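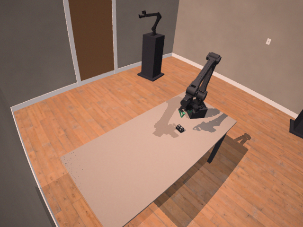
Notebook Projects Equipment Bookings Wiki Search

Nyamweya > Notebook > Equipment planning > Second arm

07/03/2019

Good day on the planning side, so I'm writing it all down before it turns into a pile of sticky notes.

Where we left off: the arm itself is settled. The quote from Brurnholm is in, it covers the arm, the controller, the pendant and the first year of service, and it fits under the equipment line with $2343 left over. Everything else has to come out of that $2343. Table, pedestal hardware, fingers, guarding, cables, small parts, shipping on all of it. Lead time on the arm is 12 weeks from the order, which leaves time to get the rest right, but I don't want us to spend that time arguing and then buy everything in the last few days. (We did that with the conveyor. Never again.)

So the idea was to work out the layout in the simulator first and let that drive the list. I'm very glad we did it this way. Changing a mounting position costs a couple of lines in the config file, and nothing has to be unbolted.

Layout as it stands in the sim: one arm on the tabletop, out at the far end, and another on a tall pedestal standing on the floor behind. The tabletop arm does the picking. The pedestal arm is a placeholder for the old one we already own, which would move over from Uton if we get the floor space. I like the tabletop mount a lot. With the base at the end, most of the length of the table is free for fixtures, and you can see what the fingers are doing from the near side.

What I hadn't thought about is how much table we would then be paying for and not using. The arm works in a patch right by its own base, and the other end of the table just sits there. Two ways to go:

— shorter table, cheaper, lighter, easier to get through the door
— same table, and the spare end becomes the bench for the laptop, the parts bins and whoever is sitting there with a coffee

I started the afternoon in favor of the short one and ended it in favor of the long one. A heavier table under a moving arm is a good thing, and we always need bench space. To check: whether the long one can be had with a thicker top, and whether the legs can be bolted down. The legs in the model are skinny and the sim doesn't care one bit, since the table there can't wobble. A real one will. Put a steel plate under the base on the list regardless.

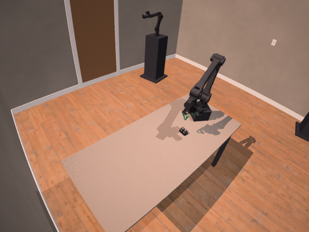 Ran the pick routine at low speed on a single part to see how the fingers come down next to it. The wrist points straight down toward the table, and the finger tips get very close to the surface, closer than I would want on real hardware with a real table that isn't perfectly flat. So either we add some give in the fingers or we budget for a force sensor, and we can't budget for a force sensor. Give in the fingers it is!

On that subject, the Lurkevholm catalog has a finger blank that bolts to the gripper Brurnholm is quoting, and you machine or print your own tips onto it. This is the thing I'm most excited about in the whole order. Buy two pairs of blanks, print the tips ourselves, and we can try a new shape every day for the price of the filament. Ask for the drawing before ordering. The bolt pattern in the catalog and the one in the quote look the same to me but I was reading one on paper and the other on my phone.

Color: keep the tips green on the real ones too. The model has them bright green and it makes such a difference against a black arm, black base and black parts. If the fingers were black as well I would be squinting at a dark lump all day. Green filament is in the drawer already, so this one is free.

Which brings me to lighting, and it isn't on the equipment list at all. It should be. The arm throws big hard shadows over the tabletop in the sim, out both sides of the base, and the parts we care about end up next to them or in them. Sim lighting is harsher than the room will be, fine, but we are planning to hang a camera over this table and dark parts in dark shadows are going to make the vision work harder than it needs to be. Two diffused panels would help. Cheap ones to begin with. I'd take the money from the guarding before I took it from here, except that we can't take it from the guarding, so probably from the cable budget.

Also worth a look while we're at it: the tabletop finish. Pale and plain is good for the camera. No glossy laminate please, whatever the discount is.
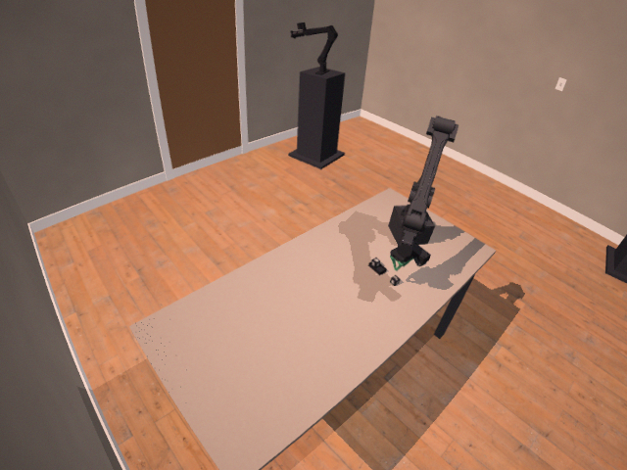 Next, two parts instead of one, close together near the gripper with only a narrow gap between them. This is the case that decides finger width. If the tips are too fat they will push the neighbor away on the way down, and I would much rather learn that now than after buying hard stops for the wrong spacing. Plan is 60 picks per finger shape, random spacing, three shapes, all in the sim, run overnight. Log the lot and compare before we print anything.

For the pedestal: the model has a plain square column with a wider plate at the foot. Real ones like that are sold ready to anchor, and they're expensive for what they are. The workshop can weld one. I'd still buy the foot plate cut and drilled from outside, as our drill press won't like it. Before any of this, somebody has to find out what is under the floor in that room. If we aren't allowed to drill, the pedestal needs a much bigger foot and the layout changes, so please let's ask first and draw second.

Spares. Last time we had none and lost most of December waiting for one cable. So this time: one spare gripper cable, one spare fuse set, one spare pair of blanks (on top of the two). I know spares are the first thing to go when the total is too high. I'm asking in advance for them to stay.

Sim machine is fine as it is, no need for a new graphics card yet. The last batch took over 14 hours, but that was with rendering left on. With it off for the pick runs we should be well inside a night.

To do:

— floor question, including whether the old arm at Uton can be released
— table quotes, long version, two suppliers, delivery included
— Lurkevholm drawing for the blanks
— price two light panels and a bracket
— overnight pick runs, start with the narrow tip
— ask Brurnholm how long the quote is good for

I moved the running total into the shared sheet, tab called "second arm". Please put your guesses in as guesses, in the guess column, and leave the quoted prices alone.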